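Arm 12 in the Sokcombe workshop: gripper check in December

On this page we show how we look after the gripper of our small arm. The work was done by Sofia Prata and Murdo Pringle, and Zdenka Pavlović wrote the notes. The arm had run 499 hours from the last service, so it was time for the full check and not only the cleaning.

Before starting we set the speed to the lowest step and put the stop button within reach. Then each fingertip is wiped with a damp cloth, without solvent. Murdo checks the bolts by hand first – if one moves, we take it out, clean the thread and put it in again. The cables are looked at last, over their whole length, with the arm in the folded position and then stretched.

The complete check takes about 128 minutes when two people do it. New fingertip pads are ordered from Lamont, always in pairs.
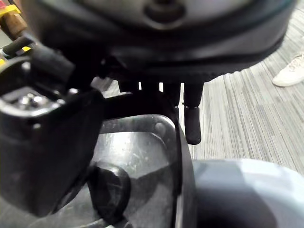 Wrist view of the gripper, with the fingers pointing down. The rounded black fingertip pad is best seen on the right finger.

Questions about the spare parts list go to Aled James. The next check is planned for spring.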